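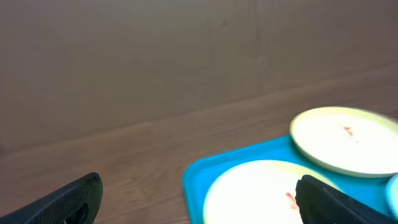
How long should a shared lunch at work be? Forty minutes is enough, if people sit down together.

2 min read
Tuesday, September 2, 2025
By Dalia Tahiri

Slide 1. Good morning. In Dirnbridge we tried this for 7 weeks. Please say that I was against it at first. 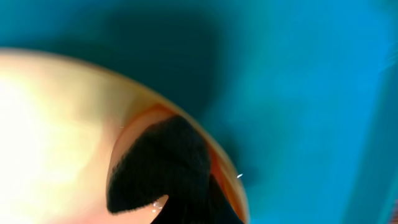
Slide 2. Who cooks?

We take turns. Pause, let them laugh. 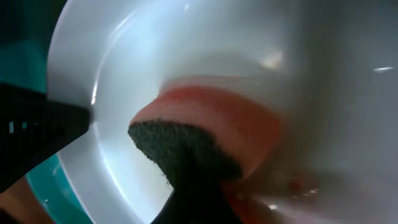
Newcomers talk more at lunch than in meetings. Washing up helps also: one bowl, one pink sponge, and two people can speak easily. Then take questions.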